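Wiping clips: how messy do you make the table?

skotach_sam
I'm on 727 wiping clips for our little home helper project and I've got a bit stuck. Do you lot clean in tidy strips, or just go at it the way you would after tea? Mine are all over the place and I quite like that, but my mate reckons the model will learn to dither!

I start each one with crumbs scattered on the varnished table, one hand flat to lean on, the other on the cloth.
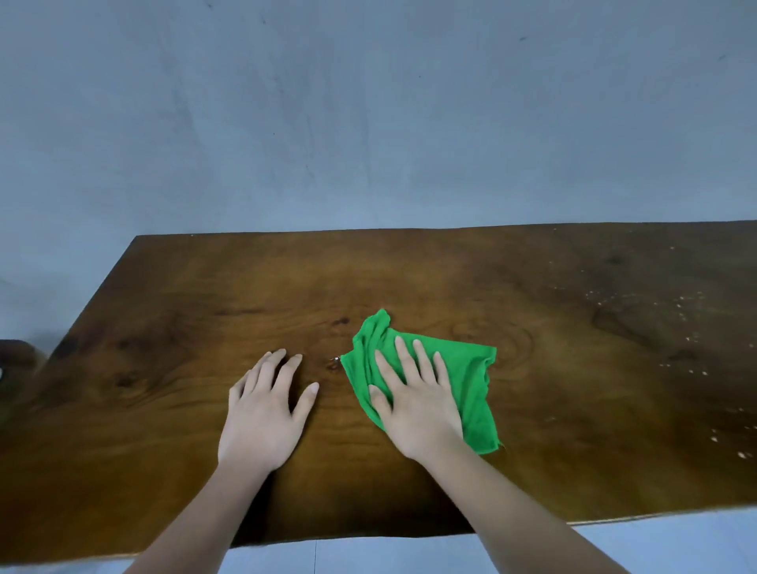 Asanka Khondokar
Go at it like you would after tea, I'd say. We did 1,801 clips in neat strips and the policy was lovely until the crumbs were somewhere odd, then it just carried on with its strips and missed half of them.

corkuteo
Not sure I agree. Messy is fine if you've got thousands, but with 727 I'd pick one direction and stick to it. Vary the crumbs and the cloth, keep the arm boring.

skotach_sam
Hmm, the cloth has been green the whole time. I could swap it every 10 clips?

Asanka Khondokar
Yes, do that! And different tables if you can borrow any. Six would be plenty. Still think corkuteo is wrong about the arm though.

corkuteo
Try both and hold back a few clips from each, then we'll see :) Leave the leaning hand in as well, mine kept getting confused when I trimmed it out.

skotach_sam
Right, strips tonight, chaos tomorrow. Off to crumble more toast.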